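Still no shelves. OK so an update, quick, I have to be out the door soon.

Back in April I said I'd have the whole back room done in two weekends. Ha. The plan was simple enough. Buy lumber, cut lumber, put lumber on wall, put books on it. What I have is a stack of boards leaning in the hallway that I stub my toe on every single night, and a wall with pencil marks all over it that don't agree with each other.

The house is the problem. Not one straight wall in it. I knew that when I moved to Kelthorpe, everybody on this street says the same thing about theirs, but you don't really know it until you put a level on something. The room is almost an inch wider at the ceiling than at the floor. An inch! The window trim leans one way and the door leans the other. If I make the shelves level they look crooked. If I make them match the window they look fine and a marble would roll right off.

Asked at Naylor's, the lumber place out past the tracks. Guy at the counter says go by eye, everyone goes by eye in these old places. Guy loading my car says never go by eye. So that was helpful.

Also the boards. I bought 6 of them and paid close to 200 dollars all in with the brackets and screws, which I did not plan on, and one has already cupped so bad it rocks like a canoe. Going to try flipping it over with some weight on it. Right now its under the encyclopedias. Will report.

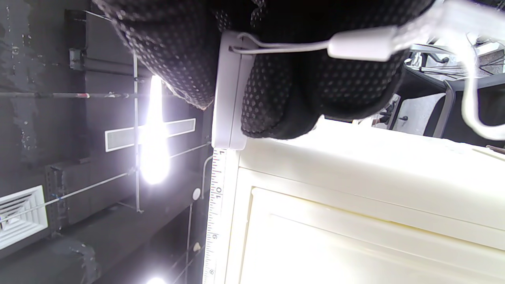
Work glove, tape measure, cream cabinet.

Anyway, measuring. I have now measured the long wall on three different evenings and got three different numbers. Wrote the first one on an envelope, then threw out the envelope. Second one I wrote down in inches and read back later as something else entirely. My sevens look like ones, always have, teachers complained. So new rule, write it on the wall, right where it goes, big. Its getting painted anyway.

Paint! Forgot to say. I picked a color called Naderano, sort of a dusty green, and did a test patch behind the door. Looks great in the morning and like pea soup by lamplight. Going to live with it another week before I buy the gallon. The other choice was plain white and I am so tired of plain white.

A couple people wrote in about the last post asking wether I'm using wall anchors. Studs where I can find them, anchors where I can't. The plaster crumbles if you look at it wrong so I drill slow, small bit first, then the bigger one. Vacuum right there or you'll be eating dust for days.

To do before next time:
take back the wrong brackets
find the other pencil
second coat of primer, corner by the radiator
call about the radiator

Books are still in boxes in the mean time. Found the cookbooks at least. More when theres more.

posted 15/05/2000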